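Mixed-item sorting moves to Vistness hall from September

Small household odds and ends that do not belong in the paper, glass or metal containers can be handed in at the Vistness hall from September, under a new arrangement run by the Sanda reuse group and the haulage firm Grarusik.

Residents have until now had to take such items to the main depot at Sithole, a drive of 14 miles each way. The depot will stay open, but it will no longer accept single carrier bags of mixed goods, which staff say take up too much time at the gate.

At Vistness everything will be tipped into deep grey bins and gone through item by item. Gloves, bottles, tubes and small toys are among the things that most often arrive together in one bag. Toys in good order will be put out on the reuse shelves, and bottles will go on to the plastics or glass line. Work gloves will be kept back and paired up where possible. 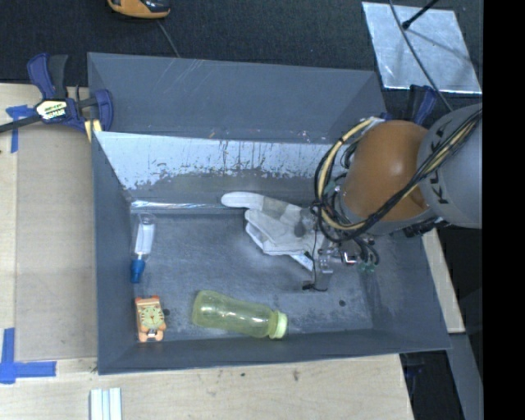
One Vistness resident, writing to the group, asked why people could not simply sort their bags at home, as most of the street already did, and whether an odd glove was worth anybody's trouble. The group replied that home sorting was still welcome and that sorted bags would go through a separate door. Single gloves are passed on to a workshop that cuts them up for padding.

A trial in the spring took in 139 bags. The group says 75 of them held at least one item that could be used again as it was, mostly toys and kitchen goods.

There is a limit of 5 bags per household per visit. Bags should be tied and should not contain food, batteries, paint or broken glass. Bottles must be empty and have their caps on. Anything with a plug still has to go to Sithole.

The hall will take bags in the mornings only, from 9am until noon, at the side entrance next to the car park. Handing in is free. The reuse shelves will be open during the same hours, and a price list will be put up by the door before the first session.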